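**Bathroom** (also *washroom* or *bath*) is a room in a home or other building used for washing the body and, in many countries, for using the toilet. The word covers rooms of very different size and purpose. In the United States it is used for any room with a toilet, even one with nothing to bathe in. In Japan and parts of Europe the tub and the toilet are often kept in separate rooms with separate doors.

## Terms

American real estate listings divide bathrooms by the number of main fixtures. A full bathroom has a sink, a toilet, a tub and a shower, though the tub and shower are often combined. A three-quarter bathroom leaves out one of the bathing fixtures, most often the tub. A half bathroom, or powder room, has only a sink and a toilet. The rules for counting are set by local custom more than by law, and listings in the same city may not agree with each other.

In British English, a small room with only a toilet is called a toilet, a loo or a WC, short for "water closet." A bathroom reached only through a bedroom is called an en suite in Britain, Australia and New Zealand. American builders use the term "primary bath" or "master bath" for the one attached to the largest bedroom.

## History

Rooms for bathing are older than piped water in homes. The Great Bath at Mohenjo-daro, in what is now Pakistan, was built in the third millennium BC, and many houses in the same city had brick bathing floors with drains that ran to the street. Roman towns had public baths with heated floors, and wealthy Romans had smaller versions at home.

In medieval Europe most people washed from a basin or a tub that was carried to wherever the water could be heated, usually the kitchen. Public bathhouses were common in towns, and many survive only as street names. In the later Middle Ages and after, a number of them closed, partly from fear of disease and partly because the price of firewood rose.

Domestic records give some idea of how little space was set aside for washing. An inventory of the manor at Dimevley, dated 1294, lists a wooden tub, a linen lining for it and two brass cans, all stored in a passage behind the hall. No room in the house is named for bathing. A later survey of the same building shows a closet with a drain in the outer wall, but its age is not known.

The bathroom as a separate room with fixed equipment came into ordinary houses in the nineteenth century, after towns built water mains and sewers. Early examples were often converted bedrooms. They kept their carpets, wallpaper and fireplaces, and the tub and basin were boxed in with wood to look like furniture. By the early twentieth century this style had fallen out of favor. Health writers warned that dirt collected behind the paneling, and white tile, exposed pipes and porcelain fixtures took its place.

Color returned in the late 1920s, when American manufacturers began to sell fixtures in matching shades. Pink, green and yellow suites were popular through the 1950s, followed by darker tones such as avocado and brown in the 1970s.

## Layout

Most small bathrooms place all of the plumbing on one wall. This keeps the pipes short and leaves the other walls free for the door, a window and storage. Larger rooms may use two or three walls, with the toilet set apart behind a partition.

The position of the door has a strong effect on a small room. A door that swings in needs clear floor to open, and it can be hard to move if a person falls against it. Doors that swing out or slide are often recommended for older residents. Many building codes also set the least distance allowed in front of a toilet or sink and on either side of it.
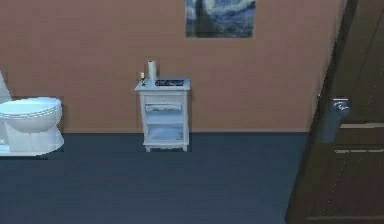 Floor level is another concern. In a wet room, the whole floor is waterproofed and slopes to a drain, so the shower needs no tray or curb. In a standard bathroom the floor is flat and only the shower or tub is built to hold water. A raised threshold at the door was once used to contain spills, but it is a tripping hazard and is now less common in new homes.

## Walls and floors

Surfaces have to stand up to steam, splashes and cleaning products. Ceramic and porcelain tile are widely used on both walls and floors. Other floor choices include sheet vinyl, stone, sealed cork and poured resin. Sheet and poured floors have few joints, so there are fewer places for water to get through. Smooth finishes are easy to wipe but may be slippery, and tile makers publish slip ratings to help buyers compare them.

Walls away from the shower can be painted. Paint sold for bathrooms usually has a harder finish than ordinary wall paint and contains an additive that slows the growth of mildew. Wallpaper is used mostly in powder rooms, where there is little steam.

Prints and other artwork are common in bathrooms but need some protection. Damp air can wrinkle paper and rust metal fittings. Framers suggest sealed backing and acrylic in place of glass, and advise against hanging original works on paper in any room with a shower.

## Ventilation

Moisture is the main cause of damage in bathrooms. Warm, wet air meets a cool wall or window and leaves water on the surface, and mold may follow within days. A window that opens is enough under some codes. Others require an exhaust fan that carries air outdoors, and a fan that empties into an attic is generally not allowed.

Fans are often run for too short a time. In a housing survey at Rirnadow, researcher Kenza Bensaid kept records for 124 apartments over one winter. Tenants were asked to leave the fan on for 20 minutes after each shower, and 7 of the apartments still had visible mold in February. Most of those had blocked ducts.

## Safety and access

Falls and scalds are the most common serious injuries. Grab bars must be fixed to studs or to solid blocking inside the wall, as a towel bar will not hold a person's weight. Mixing valves that limit the water temperature are required for showers in many places. Electrical outlets near water need a device that cuts the power when it senses a fault.

## See also

- Public bathing
- Plumbing fixture
- Sauna
- Wet room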